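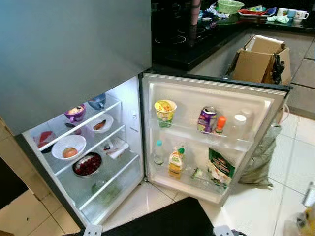

Tralinside Library - Children's Team

Why does food go bad?

Leave a strawberry on the counter long enough and it turns soft, then brown, and then one morning it is wearing a little gray fur coat. Yuck! But where did the fur come from, when the strawberry was just sitting there minding its own business?

The fur is mold, and mold starts out as spores, tiny specks that float through the air all day long (yes, even in very clean houses). When a spore lands on something sweet and damp, it starts to grow, sending out threads much thinner than your hair. Bacteria like a good meal too. They are so small that you could line up 1,000 of the common kind and the whole line would still be shorter than a grain of rice.

Now, these tiny living things are fussy about the weather. Most of them love to be warm, and when it gets cold they slow right down, a bit like you do when it's time to get out of bed in January. So cold food stays good for longer - but it won't stay good forever, and a few kinds of mold will go on growing in the chilly dark.

People were fighting mold long before there was electricity, of course. They dried their fish in the wind, packed their meat in salt and boiled their plums with heaps of sugar. Tiny things need water to grow, and all of those tricks take the water away or lock it up. 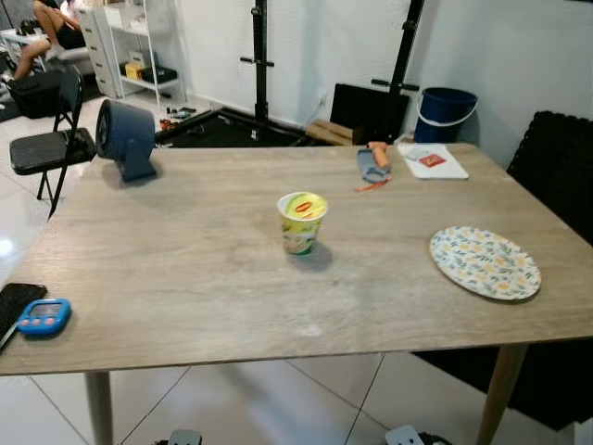
Why doesn't honey go moldy like bread does?
Honey is so full of sugar that there is hardly any water left over for mold to use, while bread has plenty.

Words by Gifty Gyamfi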